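Pandale助成 進捗報告(7月分の続き)
2019年10月15日(火)
報告者:Noemi Donati
宛先:Pamix 小口助成担当 御中

取り急ぎ、現状のみ。体裁は後日直します。

手持ちグリッパーの製作、2号機まで組み上がり。1号機は指の根元にガタあり、部品取りに回しました。2号機は指を長穴つきの黄色い部品に変更。左右の平行出しにかなり時間を食った。シム2枚で落ち着いています。

部品はRadulovićから届いた分でほぼ足りる見込み。ただしネジの長さ違いが1袋、交換依頼中。返事まだ。

作業場所は共同工房と自宅の併用。工房は夜の枠が取りにくく、組立と配線は工房、記録取りは自宅の寝室、という分担になってます。布物の扱いを先に進めたいので、当面はシーツと小物が中心。
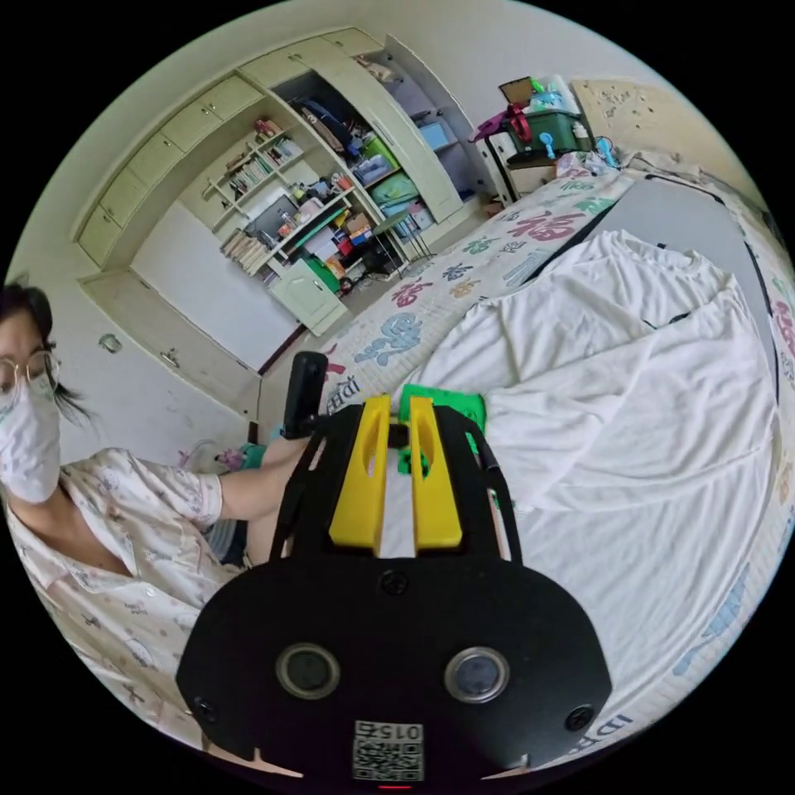

図1 自宅での作業。2号機(ラベル0154)、ベッド上の緑の小物に向けたところ

記録は累計768本。うち使えそうなもの632本。残りは手ブレ、指が対象から外れたもの、開始の押し忘れなど。押し忘れは完全に私のミスです。開始音を鳴らすよう改修済み、以後は減っっています。

うまくいっていない点。
・白い布の端がつかみにくい。指先の滑り止めを3種試したが決め手なし。次は薄いゴムを貼る
・長く持つと手首がつらい。黒いハンドルの角度を6度寝かせた版を印刷中
・データの整理はPrunitanceに移行途中。古い分のファイル名がばらばらで、ここが一番遅れてます

予算。消耗品が想定より多め、フィラメントと両面テープ。全体では枠内に収まります。領収書は別便で送付しますので、届かない場合はご連絡くさだい。

次回までにやること。
ハンドル交換、左右レンズまわりの清掃手順を紙1枚に。シーツをたたむ動作の記録を追加。時間があれば工房の机でも同じ動作を取り、自宅分と比べる。

相談が1件。工房の利用枠を週2回に増やしたく、費用の組み替えが可能かどうか。可否だけでも今月中にいただけると助かります。書式が必要なら送ってください、すぐ書きます。

以上、よろしくお願いします。
Donati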